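Home | Threads | Tags | About
Filed under: robot learning
1 min read

ok sim demo thread. Mostex kitchen, pick task, going for 175 episodes in the set

44 done so far. slow. the Laltari controller drifts if you rest your thumb on it so I keep restarting

3 thrown out already, all my fault, closed the gripper too early

also Randomov changes the fruit and the start pose every reset. great for the policy, bad for my wrists

two views, same kitchen:

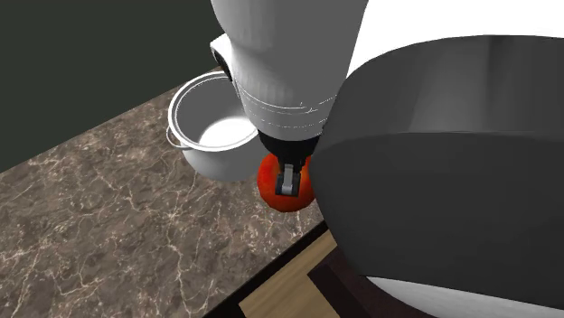
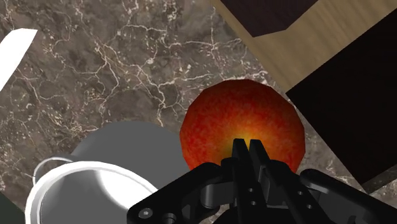 Labeling is what eats the time. Every episode gets a text line and Filali wants them short, "pick up the fruit" and done. Tempting to write more. But I want the policy to learn the approach, so I'm keeping the runs where the hand comes in past other stuff, like the mug down by the gripper in the second one. Clean table demos taught the last model nothing usefull, it clipped everything. Set from June had that problem all over

next: 6 more tonight then retrain on waht I have. will post the curves even if theyre ugly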